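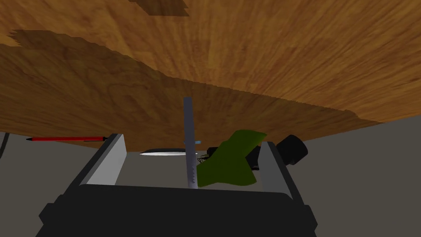

Simulation Failure Analyst (Knives, Mostly)

Vuvley, Otdale
Part-time, 30 hours a week, three-month contract with a fair chance of more
Reports to: Firouzeh Shojaei, Safety Lead

Why the job exists

In August our kitchen-tidying arm, Clavimine, picked up a bread knife in the test bay, turned towards the bench where Ehsan Nikzad was eating a sandwich, and let go. The knife landed on the floor. Ehsan landed on the far side of the bench. The only injury was to the sandwich, but we had spent most of the winter telling people that this could not happen, and we had a tidy stack of simulation results to back us up.

When we went back through those results they were less tidy than we remembered. Of the runs involving a bladed object, 145 had been marked as passed by a script that checked whether the object was "in the gripper region" at the end. A serrated blade standing bolt upright between the two fingers is in the gripper region. So is one that has sunk a little way into a finger, which the physics engine will sometimes allow and which the script considered a very secure grasp indeed.

Clavimine has been parked with its power isolated ever since. It will stay parked until someone who did not write that script has gone through the lot. We would like that someone to be you.

What you'll be doing

Most of your day will be spent looking at rendered scenes from the simulator, a good many of them from down near the gripper, where a plank of wood can fill half your screen and the knives are at eye level. You'll step through each run, decide what went wrong, and write it down in words that the rest of us can't wriggle out of.

In particular:

Re-grading the bladed-object runs by eye, starting with the 145. You'll be given a fault list. You are welcome to say the fault list is wrong. Setareh Kermani wrote it and she has already said so herself.

Sorting simulator faults from robot faults. A blade passing through a tabletop is the simulator's problem. A gripper that closes on the sharp side is ours. When both turn up in the same run, you file two tickets and have a biscuit.

Looking at clutter. Our scenes put cloths, pens and tools close to blades on purpose, and we suspect the arm gets muddled when a cloth covers part of the thing it is meant to pick up. A crumpled green cloth beside a shiny knife is a typical morning's work. We have a suspicion about the cloth. We would like a finding.

Rewriting the pass rule with Mahtab Alipour, so that it asks which end of the knife is where.

Sitting in on the restart meeting, with a vote. If you vote no, the arm stays off. This is written into the contract, and Sepehr Heydari, who runs the company and would dearly love the arm back on, has signed it.

What you won't be doing

Standing near the arm. The test bay is locked out for the length of the contract and your desk is upstairs.

Writing anything for the newsletter about how much we learned.

Who we're after

You don't need a robotics degree. The best person we've had at this so far came from a cannery, where she spent years watching cans go past and stopping the line when one looked funny. We'd happily hear from people who have worked in meat processing, commercial kitchens, theatre props, insurance assessing, occupational health or any other trade where you learn to distrust a blade.

You should be able to look at a lot of grey floor without losing the will to look properly at what's lying on it.

You should write plainly. "Blade toward person, grip lost at wrist turn" is a good entry. "Suboptimal handover event" is how we got here.

You should be comfortable telling an engineer with a doctorate that the run failed, and then telling him again after lunch.

Some experience with a 3D program of any sort would help, if only so that you don't get seasick when the camera goes under the table. Being able to read a bit of Python would be handy. We can teach you the rest in the first week or so, and what we can't teach you we probably should have written down anyway.

Pay and practical matters

$320 a day, paid fortnightly, plus superannuation. The 30 hours can be spread over four or five days, whichever suits you, provided you are in for the fault review at 10 am on the days we hold one. Part of the work can be done from home once you've settled in, though the simulator is a hog and will turn an ordinary laptop into a heater.

The office is above the old Soltani tile showroom, up one flight of stairs. There is a goods lift at the back that takes people as well and is a good deal better behaved than our robot. The accessible toilet is on the ground floor. Parking is out the front and free after the first organised person has gone home, so bring a bike if you own one.

Ehsan still works here. He eats in the courtyard now.

How to apply

Send us a page about yourself, as plain as you like, and a second page describing one time you noticed something was wrong that other people had signed off on. It needn't involve machinery. Last time we asked, we got a very good one about a wedding marquee.

Please don't send a cover letter telling us you are passionate about safety. We were all passionate about safety in July.

If we like your pages, Firouzeh will ring and ask you in for a paid half-day. You'll be given a handful of runs to grade, at least one of which we still argue about ourselves, and a cup of tea. You'll meet Setareh and Mahtab, and you'll be able to ask them what it's like here without Sepehr in the room.

Mark applications "Failure Analyst" and address them to Firouzeh Shojaei at the Vuvley office, or hand them in at the front desk before 4 pm. Questions about the role can go to Mahtab. Questions about the sandwich have been answered in full in the incident report, which we'll give you to read before you sign anything.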